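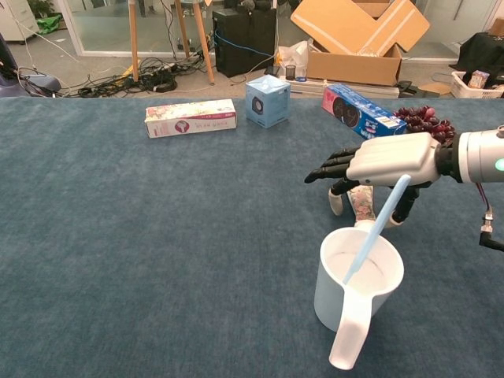 2 min read

Madik Measuring Cup, Reviewed

I bought the Madik cup in September to replace a glass one that chipped, and it has been used most days since. It is a plain white plastic cup with an open top and a wide, flat handle. The light blue stirrer was a separate purchase, from Paiva.

The handle is the best part. It is broad enough to hold with wet hands, and it doesn't dig into the fingers when the cup is full. The cup sits flat on a hard counter and on a covered table, and I can stir in it without holding it down as long as the mix is thin. With pancake batter I still need a hand on it.

The white interior is good and bad. Cocoa and coffee are easy to see, so you know when the cup is clean. Milk and flour are harder - I have put it away twice with a film of flour inside. Grape juice left a faint ring that took 3 washes to remove.

A long stirrer suits it better than a spoon. The Paiva one reaches the bottom at a slant with plenty left to hold, but it will tip a nearly empty cup if you let go of it.

Pouring is average. Water comes out cleanly if you go slowly, and oil runs down the outside. My neighbor Silvana Frota has the Inach cup and hers pours better, though the handle is too narrow for me.

I would buy the Madik again for dry goods and for mixing drinks. For oil, get something else.

Rating: 4 out of 5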